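Document Intake and Filing: Frequently Asked Questions

The following answers are provided for clients, tenants and former employees who submit paper files to the Prolen Records Office. Please read them before you prepare your papers.

What kinds of folders does the office accept?

The office accepts letter-size and legal-size paper folders in any color. Hanging folders, ring binders and plastic sleeves are not accepted at the counter. Papers that arrive in these will be returned to the sender for transfer to a standard folder.

Do I have to buy new folders?

No. Used folders are accepted if they close flat and carry no old labels. Please remove or fully cover any earlier name or file number. Folders may also be obtained at the Kim Street counter at no charge, up to a limit of seven per visit.

How should papers be arranged inside?

Place the most recent document on top. Remove staples, paper clips and sticky notes. Receipts and other small items should be taped to a full sheet of paper, with no tape over printed text. Do not fold letter-size sheets to fit a smaller folder.

How many sheets may one folder hold?

A single folder may hold up to 160 sheets. Larger files should be divided and marked "1 of 2," "2 of 2" and so on. The same file name must appear on each part.

Does it matter if the front and back of a folder do not line up?

A small offset between the layers of a paper folder is acceptable. Many folders are made with a back panel that extends past the front, and others shift slightly along the crease with handling. Staff will not reject a file on these grounds.

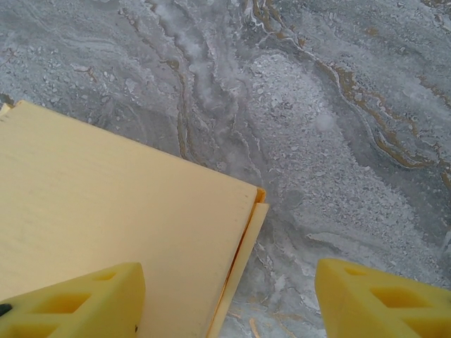 A folder should be replaced if the crease has split or if sheets extend past the back panel. Papers left exposed in this way are easily torn when the folder is placed in a box with others.

Where should the label go?

Write the label on the tab, in black or blue ink. If the folder has no tab, write along the upper edge of the back panel. The label should show the last name or company name first, followed by the file number. Pencil is not accepted.

Does the color of the folder have any meaning?

Color is not used to sort incoming files. The Jundden branch followed a color system in the past, and some clients still hold folders from that period. These may be submitted as they are -- the file number alone decides where they are shelved.

May I send my folders by mail?

Yes. Pack them flat in a rigid carton and include a list of the file names. Address the carton to Records Intake, Room 737, Dramance Building. The office cannot accept cartons sent with postage due.

How long are files kept?

Retention depends on the type of record and is stated on your intake receipt. Requests to extend the period must be made in writing before it ends.

Whom should I contact with other questions?

Questions may be addressed in writing to Rommel Galang, Intake Supervisor, at the room listed above. Clients with more than 700 sheets to submit are asked to arrange an appointment in advance.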